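So I finally did something about the paper cups.

If you read my October post about the beverage corner, you know how it was. A sleeve of cups tipped over next to the kettle, half of them on the floor by lunchtime, and Emlyn stacking the survivors back up in a wobbly tower that lasted until the next person wanted tea. We get through a case of 1,125 in no time at all, and I'd swear a good chunk of those never got anywhere near a mouth.

Gwenllian was all for a wall dispenser, the kind you pull from underneath. I looked at a few (one from Durkora, one from Ostix) and they all wanted screws in the wall, and the walls at Odstead are not ours to drill. So I went looking for something that would just stand on a table. I wanted it clear, so you can see when you're running low, and tall enough that it isn't me filling it every hour!
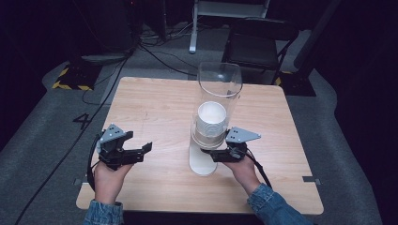 I tried three different tubes before settling. The first was too narrow and the cups wedged on their rims. The second was lovely but so light that Wyn knocked it over with his sleeve, twice, in one morning. Number three has a proper base, and you drop the cups in from the top. A sleeve of 50 goes in a bit at a time, and if you let them fall in crooked you'll be fishing around in there with a wooden spoon (ask me how I know).

A few things I've learned so far. Go in straight, one small stack at a time. Wipe the inside before you fill it, never after, when it's full of cups and you've spotted the smudge. And static is a real nuisance with clear plastic! A barely damp cloth sorted that out for me, and then I left it to dry with the top open.

The other half of the job was the furniture. I'd been eyeing a white table for ages, but Romain talked me into pale wood grain and I have to admit he was right, it hides crumbs like nothing else. The desk is the same sort of color, so the two get along nicely. It's had a bit of life already and I don't mind that one bit. I rubbed it down with plain soapy water and left it alone.
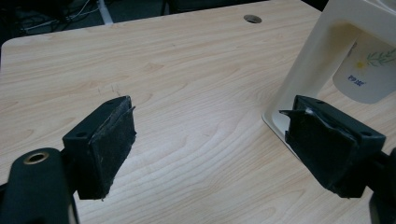 Pale wood grain, a few little scratches, and the cable hole near the far edge.

I'm thinking of running the kettle cord down through that hole, if the plug will fit, which I doubt. Mali says you can take the plug off and put it back on again. Mali is not touching my kettle.

Next up is the spoon situation, and after that the tea bags, which are currently living in a shoebox.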